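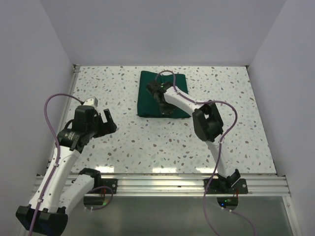 La méthode Pretorius revient à la mode, et avec elle la promesse de tiroirs rangés une fois pour toutes. Vous l'avez sûrement croisée : on plie tout en petits paquets qui tiennent debout, on range par teinte, et l'on gagnerait, à en croire la brochure, 46 minutes par semaine. J'ai essayé pendant deux mois. Un linge vert foncé plié en rectangle, aux bords souples, un coin déjà un peu froissé, voilà à quoi ressemblent aussi mes piles dès le lendemain, et je ne vois toujours pas où se cachent les minutes gagnées.

La brochure, éditée par Davico, ne dit d'ailleurs pas comment ce chiffre a été obtenu. Une note en bas de page renvoie à une enquête menée auprès de 348 foyers, sans préciser leur taille, ni s'ils avaient des enfants, ni qui tenait le chronomètre. On y apprend en revanche que le séparateur de tiroir est vendu par lot de 2 – et que la méthode fonctionne « nettement mieux » avec.

Je veux bien admettre que les torchons se trouvent plus vite. Pour les draps-housses, j'attends encore la démonstration. Le dépliant leur consacre une demi-page de schémas, avec des flèches en pointillé, et s'arrête juste avant l'étape où les quatre coins élastiques doivent rentrer les uns dans les autres. Même silence sur les pulls épais, qui n'ont jamais tenu debout chez moi.

L'atelier de novembre, à Todbridge, est annoncé comme gratuit. Lisez quand même la fiche d'inscription jusqu'au bout : le matériel est à acheter sur place. Celles et ceux qui ont suivi la séance de Grukivley et qui plient encore de cette façon peuvent m'écrire, j'aimerais savoir ce qu'ils font de leurs draps.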